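Our bench is getting a robot arm and I'm the one who has to live with it. What changes?

Posted in Work and Jobs by tealeaf_Astness, June 16, 2021

Hi all, hoping somebody on here has been through this. I work in returns at a toy and nursery warehouse just outside Astness. There are five of us on the bench and the job is what it sounds like: stuff comes back, we pick it up, look at it, decide if it's fit to go out again, and put it where it belongs. I've done it for years and I quite like it, you get into a rhythm and there's always someone to natter to.

In February we were told the company is bringing in an arm for the sorting side. A firm called Drovholm is setting it up, and they've been trying the whole thing out on a computer first, with a pretend table and pretend stock, before anything gets bolted down. Our supervisor put one of the pictures up on the staff page so we could have a look.

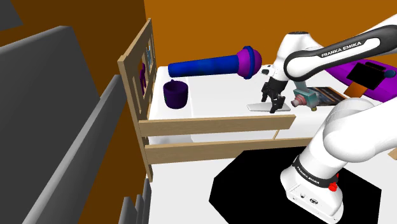 The simulated table with the arm over it, from our staff page

It's a Franka Emika (says so twice on the arm!) and it's got a two-fingered gripper over a flat grey plate, with a big toy microphone at the back of the table and a mug or pot sort of thing over on the left. So it's the same kind of jumble we get, which I suppose is the point. What I can't tell from a picture is what my day will look like. They've said no redundancies, and that two of us will be "cell operators", which comes with 37 hours a week instead of the mixed shifts we do now. The other three go to packing.

I've been asked if I want to be one of the two. I've got till the end of the month. Is it a proper job or am I going to be stood watching a machine all day? Does the pay go up? And what did you wish you'd asked before you said yes? I'm 54 and not a computer person, if that matters.

Rocío Zavala
Said yes to nearly the same thing at Ovevwood, three years ago now, so I'll tell you how it went for me.

The first couple of months were hard work and not the kind I expected. The arm did fine with boxes and hopeless with anything bendy or shiny, so I spent my shifts clearing whatever it had given up on and pressing the button to start it again. I went home crabby most nights. Then the settings got better (partly from us telling the engineers what was going wrong, so do keep a notebook) and it calmed down. These days I run the cell, do the awkward items by hand at a side table, and train the new starters. My wrists are a lot better, I'll say that for it. I used to strap them up every Sunday night ready for the week.

What I miss is the chat. With five on a bench you talk. With two on a cell, and one of you usually off fetching a cage, you don't so much. I'd ask whether you and the other operator get your breaks together, because ours were staggered to keep the thing running and it took months of moaning to get that changed.

Pay: I got a one-off 357 pounds when I finished the training and then nothing on the hourly rate until the following year. Get the rate in writing before you agree. Ask what your target is as well. Ours was set at 2000 items a shift by somebody who'd only seen the arm on a good day, and it was us that got the emails when it came up short.

I wasn't a computer person either. It's a touch screen with big buttons and you'll have it in a week.

sheehan_depot_mick
Wouldn't touch it. They did it at the Sheehan depot and we had 25 on the floor before and a lot less after, and that was "no redundancies" too, they just didn't replace anyone who left. Take packing, join the union if you haven't.

bramble77
Bit of both from me. Mick's right to be wary, ask them straight out what happens when people leave. But I'd sooner be one of the two who knows how the thing works than one of the three who doesn't.

Also ask who you ring when it stops at nine at night. At ours it was a phone line in another country, and we'd end up sorting the whole cage by hand while we waited on hold, with the daytime target still up on the board. And see if you can have a go on it before the end of the month. Drovholm must have a demo one somewhere, and half an hour stood next to it will tell you more about whether you can stand the noise than any of us can.

tealeaf_Astness
Thank you all, Rocío especially. I hadn't thought about the breaks at all. I've asked for the rate in writing and a go on the demo one, and I'm having a word with the union rep on Friday. Will come back and say what I decided.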